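## 4. Looking after the wooden top

Your Curkley table arrives with the top already oiled at the Foltemar workshop, so there is nothing you must do before you sit down to your first meal at it. Wood does like a bit of attention now and then, though, and this section takes you through the yearly oiling at an easy pace. Most people pick a month and stick to it. We like March, when the windows can be open again for an hour or two.

### What you will need

- The small tin of Ševčík table oil from the accessory box (part 909)
- Two clean cotton cloths with no lint
- The fine sanding pad, also in the accessory box
- A soft brush or a dry cloth for dust
- A bowl of lukewarm water with a drop of dish soap

One tin is enough for one full coat on the 89 cm top, with a little left over for touch-ups. If you have the longer table, please order a second tin before you begin – it is no fun running out two-thirds of the way along!

### Oiling the top

1. Clear the table completely and wipe it down with the soapy water. Wring the cloth out well first. Follow with plain water and dry the top with a towel.

2. Let the wood dry overnight. It may feel dry to the hand much sooner than that, but do give it the night.

3. Take a slow look across the surface with the light coming from one side. Sticky spots and dried-on crumbs show up nicely this way, and you can lift them with a fingernail or a plastic scraper.

The pattern of the grain is different on every top we send out. Some are nearly plain and others have long waves running right across, with darker bands and paler patches on the same piece.

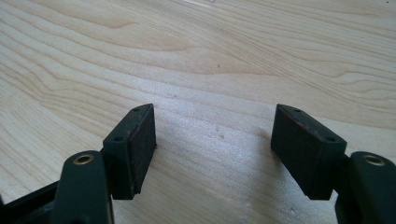 Tiny dark specks are part of the wood too, and you shouldn't try to sand them away. You will only end up with a shallow dip, and the speck will very likely still be there looking back at you.

4. Rub the top lightly with the fine pad, going along the general direction of the grain. Where the grain curves, don't try to follow every bend. Straight, even strokes with hardly any pressure will do. Brush off the dust.

5. Pour a little oil onto a cloth (a puddle the size of a large coin is plenty) and spread it thinly. Work from one end of the table to the other, keeping the edge of the oiled part wet as you go.

6. Wait 20 minutes, then wipe off everything the wood has not taken up, using the second cloth. Turn the cloth often.

7. Leave the top bare until the next day, and keep hot dishes off it for a week.

> **Caution:** Cloths soaked with oil can heat up and catch fire by themselves. Spread them flat outdoors until they are fully dry, and never leave them crumpled in a bin.

> **Note:** The wood will look darker just after oiling, especially in the bands that were dark already. Some of this fades as the oil dries.

### If the finish turns out blotchy

Dull patches usually mean the wood was thirsty there and would like a second thin coat. Shiny, tacky patches mean some oil stayed on top – dampen a cloth with fresh oil, rub the patch until it loosens, and wipe dry straight away.

For anything more stubborn, write to Vlasta Angelovski at our Uralton repair desk and mention care sheet 2263, along with the month you last oiled the table.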